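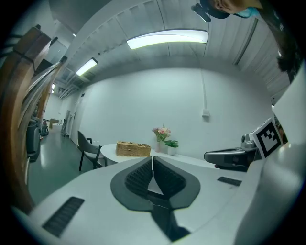

Notebook, Declercq building, small meeting room
August, started 9:40

Fit-out check on the oval table and what stands on it. Toon Wuyts wants the room in its final arrangement before the Morex order is signed off, so the notes below are in the order I did things.

Table. White oval top, long axis parallel to the back wall. Pulled it out until a hand fits between the edge and the wall box with the cover screw still reachable. Ruben had it hard against the wall last time and the electrician had to move it to get in. Top rocks slightly at the left end. Packed one foot with a felt disc, rocking gone, second disc in the drawer if it compresses.

Wall box and conduit. Conduit goes straight up, no bends. Top clip was loose, tightened it. Did not open the box. Paint around it is touched up but not the same white – visible from the door at a low angle, not from the chair. Leaving it.

Chair. Dark gray, curved back, thin black legs. One chair only, left of the table, facing in. Tried it on the right as well and it gets in the way of anyone carrying the basket out. Glides are worn on the rear legs. Eltstead lists a replacement, part 342, sold in bags. Ordered one bag.

Basket. Tan wicker with lid. Clasp closes but needs the lid pushed down first. It holds the cable ties, the tape and the room log, and the log only goes in diagonally. Floor Van Hecke asked for a flat tray instead. My view is that the lid keeps dust off and the tray would collect pens within a week. Undecided, ask Wakana.

Flowers and plant. Both to the right of the basket. Vase is clear glass, so the water level can be read without lifting it. Fill line marked on the back with a strip of tape at 7 cm. Pink and peach mix, green leaves left on above the line, stripped below. Plant in the white pot gets water when the top layer is dry to the finger, no schedule. Saimi was watering it on a schedule and the saucer overflowed onto the top, no mark left after wiping.

Lighting. Long ceiling fixture measured at table height, 42 cm in from the left end of the top: meter was drifting, reading not recorded. Repeat with the Stinditz meter when it comes back from calibration. The ridged ceiling panels give faint banding on the wall after dark. Corridor lights are on a separate switch, so switch those off before repeating.

Floor. Corridor is glossy green and shows every scuff under the lights. Dry mop first, then damp, no polish. The polish used in the spring made it slippery near the far end.

Open:
– glides, rear legs of chair
– basket or tray (Wakana Fukuda to decide)
– light reading, corridor off
– check felt disc after 2 weeks

Stopped 11:15. Table position marked underneath with pencil, arrow points to the wall.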